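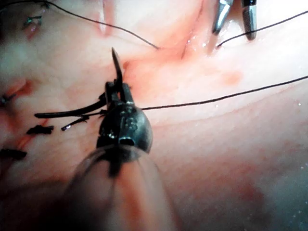

Arts & Heritage

Needle and thread to fill every room at Flircombe's old mill

12 March 2020
By our arts reporter

40 shares

Anyone who has ever sewn a button back on in a hurry, pricked a thumb and sworn to do it properly next time will find plenty to enjoy at Bureck Mill this summer, where a new exhibition given over entirely to the needle is due to open in June.

The show is called A Stitch Through Time, and it has taken over the whole of the building, from the cool stone ground floor, where the bales used to be weighed, right up to the long attic with its lovely view over the Zanness estuary. The museum has wanted to do something of the kind for years, and when the Lo Presti family firm of saddlers closed its workshop in Market Street and offered the town the contents, benches and all, it was the nudge that was needed.

The saddlers' things have a room of their own on the first floor, and a very handsome room it is shaping up to be. The awls are laid out much as they hung in the workshop, and there are half-finished bridles, cakes of beeswax worn into odd shapes by generations of thread, and an order book that will delight anybody whose grandparents kept a pony hereabouts. I spent far longer with it than I had meant to, and came away knowing a good deal more than I should about who in Flircombe paid their bills late.

The oldest piece on show is a scrap of altar cloth from the parish church, dated to 1425, which has been brought out of its drawer for the first time in a long while and will be kept in low light. It is a small and rather faded thing, but do bend down and look closely — the little birds along the border are worth the stiff neck. Near it stands a sailmaker's account from 1682, in brown ink and a splendidly careless hand, setting out what was owed for mending the canvas of a boat which had come into the Zanness after a bad winter crossing. The spelling is the clerk's own, and the museum has wisely printed a plain version alongside.

From sails the visitor moves on to gloves, boots, books and mattresses, each of them a trade which once had its own needles and its own ideas about which knot was the right one. Bookbinders will be on hand on some afternoons to show how the sections of a book are sewn together, and there is a table where children can have a go with thick card and coloured wool.
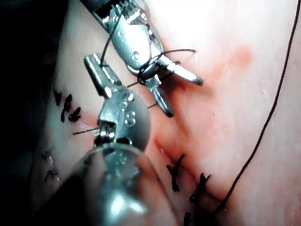

The attic is given over to the needle in our own day, and it is a cheerful muddle of a place, with wedding dresses and football boots, quilts from the Flircombe sewing circle and a corner about the stitching done in operating theatres. I thought I might be squeamish about that last part and found I was quite happy reading about it, although there is a bench outside for those who would sooner wait. The curved needle is the thread that ties a good many of these rooms together, if you will forgive the phrase. Upholsterers use them too, and there is a fine set from a Bureck chair-maker in the case by the stairs.

Visitors are invited to bring along something of their own that wants mending. A repair table will be set up in the tea room, with people who know what they are doing ready to lend a hand with a hem, a torn pocket or a much-loved bear. There is no charge for the help, though a contribution towards the cotton would be welcome. Large curtains, I am told, are best left at home.

The lift has been mended, I am glad to say, so all of the floors can now be reached without the stairs. The bus from the station takes 40 minutes by way of the coast road, and it is a pretty ride if you can get a seat on the seaward side. Drivers should follow the signs for the quay and park behind the chapel, as the mill yard is to be kept clear for coaches.

Opening hours will be posted on the mill door and in the library window nearer the time. The tea room, for those of us who plan our outings around such things, will be serving its usual ginger cake throughout, and the shop hopes to have a small stock of the old Lo Presti beeswax for sale — come early if you would like some.

Contact the newsroom | © 2020 All rights reserved | Back to top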